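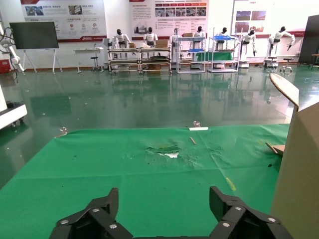
Lotte Aerts told us in her first interview that she would have given up on her locs in the second month if the people on the Stodness forum hadn't kept answering her posts. Several other members said much the same, and their answers changed what we wanted to study.

Our first plan was to compare starting methods: backcombing, twist and rip, and leaving the hair alone. We kept that part but made it shorter. The main question became what people ask for in their first year, and who answers them.

We read 500 threads in the beginner section of Stodness, going back to September, and sorted them by topic. Of these, 380 were from people whose locs were less than a year old. Washing came up most often, then loose hair at the roots, then what to say to parents or a boss. Wondik, the smaller forum, was used only to check our topic list.

Method

Two of us sorted each thread separately. Where we disagreed, Leemans made the decision. We left out threads that were only selling beads or wax. Members who agreed to an interview got our questions by message and answered in writing.

Results

Most replies came from a small group of long-time members. They rarely agreed on products. Advice on backcombing was the most divided, with older members telling beginners to stop after the first day and newer ones repeating it every week. Photo posts got more replies than text posts, but the replies were shorter and often had no advice in them.

Threads about work and family got slower replies, and those replies were longer.

Problems

Some accounts had been deleted, so we could not tell how long those members had been there.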